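Setting Up Your Ward Meeting in Kadlec

3. Load the member roll first, since everything else leans on it. Kadlec takes up to 1,000 names per ward.

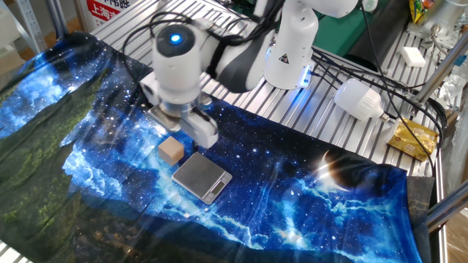 4. Pick a look for the sign-in page, which your delegates will see first. Party colors are fine, and so is a starry night sky with a crescent planet, if your ward likes that sort of thing – just keep the words easy to read.

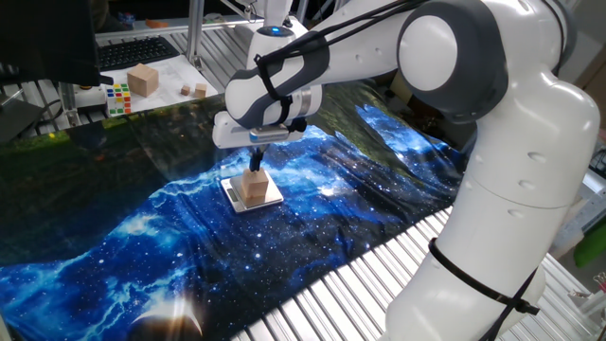 Reading time: 3 minutes

5. Set the quorum. Ours in Vamurholm is 49.
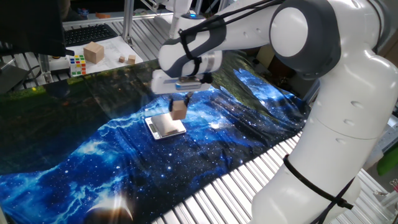
Fig. 3. Arm with gripper pointing down.

Caution: once voting opens, the quorum stays
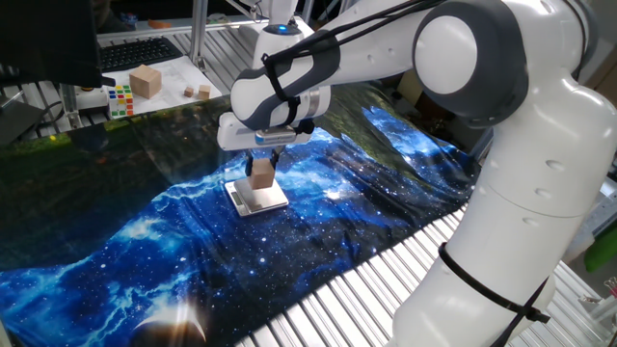 where you put it, so check it with your ward secretary before you press Open.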